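Opinion > Equipment > Budgets

Spend on the small parts first

Most equipment plans I read at Jillirthorpe put the arm at the top and leave a single line at the bottom for "consumables". I'd turn the list over.

The foam on gripper fingers frays. Ours is budgeted at 18 sets a year, and last July we still ran short and lost 2 shifts.
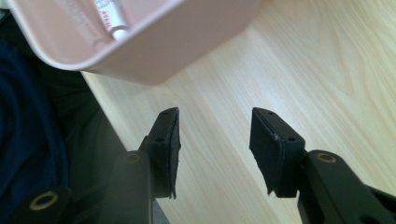 By Angeliki Konstantinidis

A small tube in a pink tray is an ordinary job, and a worn pad makes it a harder one. A set of pads costs us $5. The service visit we booked instead cost $700, and the technician changed the pads.

Mpho Botha, in purchasing, would like one bulk order a year. I'd favour quarterly, as the foam ages on the shelf. Either way, it needs its own line before anyone signs for a second arm.

Filed under: Workshop, Money, Automation

Related
Leasing or buying: the Plovik decision
Yara Qudah on spare parts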